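Workshop notebook, bin and liner wear
July 17, 2026

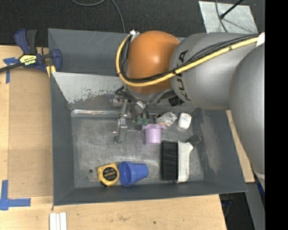 Gray bin, worn paint on the sloping panel below the far wall. Purple cup on the floor.

Went over the bin before deciding about repainting. The walls are mostly scuffs. The far one is fine and I would leave it. The lighter panel under it has lost its paint in patches along the lower edge, down where it meets the shiny strip. Right wall has a pale rub mark running down the inside. It looked worse to me than it felt, no groove under a fingernail.

Floor is scratched all over. Not painting that.

Measured the long side at the rim, 542 mm short of the opening in the Olmedo rack, so the old plan of sliding it in sideways with a second bin still works on paper. Zyanya Pacheco wants to try it with the Polix trays first. Fine by me.

Paint: there is a can of Plalar gray on the shelf from January, almost 70 percent full. Stirred it, no lumps. Tried a dab on scrap and it dried a shade darker than the panel. Could live with that. The Ameo primer has a skin on it and went in the waste drum.

Cups: 17 in the purple stack at the sink, 7 of them with split rims. Threw the split ones out.

To do: mask the strip, sand the ragged edge with 180, one coat, leave overnight. Ask Zyanya where the wide tape went.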